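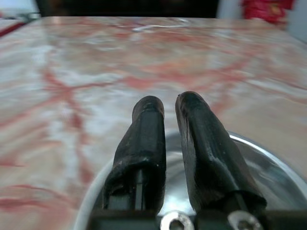 I've been meaning to write up how I look after my stainless-steel bowls for ages, mostly so I can stop typing the same thing out for people in messages. I own far too many of them. I bake a lot, I make a lot of dough, and steel just takes the knocks better than anything else I've had. What I'm after is a polished inside like the one on this bowl, where you get those pale blue-white and grey reflections and a thin bright line running round the rim. You can get an old dull bowl back to something very like that in an evening, and you don't need anything fancy!

What you'll need: bicarbonate of soda, white vinegar, washing-up liquid, a soft sponge, and two clean tea towels (old ones are best, the fluffy new ones leave bits everywhere). A wooden spoon if you've got burnt stuff stuck on.

Start with a proper wash. Hot water, a good squirt of washing-up liquid, and go over the outside as well as the inside. I used to skip the outside, and then I'd wonder why the whole thing still felt greasy when I picked it up. Rinse it and leave it damp.

Now make your paste. Three tablespoons of bicarb and one of water is plenty for a big mixing bowl, and you want it thick enough to stay put on the side without sliding down. If it slides, add a bit more bicarb. Smear it all over the inside with your fingers and leave it for 10 minutes while you put the kettle on.

Then rub. Use the soft side of the sponge and follow the grain if your bowl has one (hold it up to a window and tilt it, you'll see faint lines going round). My Plovik bowl has a very obvious grain and my Otilier one has hardly any, so with that one I just go round and round and hope for the best. Please don't use wire wool. I did that to a lovely wide bowl my friend Dinesh Raju gave me when I moved house, and the scratches are still there every time I make a salad.

Do the rim separately. It's where old dough hides, especially if the edge is rolled over, and a sponge tends to skate straight across it. I wrap a corner of damp tea towel round my fingertip, dip it in the paste and work my way along. An old toothbrush is good for the underside of the roll.

Rinse everything off really well, as dried bicarb leaves a white bloom that looks worse than what you started with. If you've still got rainbow marks or chalky spots, splash in a little vinegar, swish it round, give it 2 minutes and rinse again. Don't mix the vinegar in with the bicarb at the start, by the way. You get a lovely fizz and then you've basically got salty water.

Drying is the bit that makes the difference. Use one towel to get the water off and the second, bone dry, to buff. Small circles on the bottom, long sweeps up the sides, and finish with one lap of the rim. We've got very hard water round here and if I leave a bowl on the rack it's covered in spots by teatime.

For burnt-on bits, put in enough water to cover them, add a spoonful of bicarb and leave it overnight, then nudge at them with the wooden spoon in the morning. Hakim Chin, who I used to share a kitchen with, swears by lemon halves dipped in salt. I've tried it and it smells gorgeous but I found the salt a bit scratchy.

I stack mine with a sheet of kitchen roll between each one. Biggest at the bottom, handles (if they've got them) all facing the same way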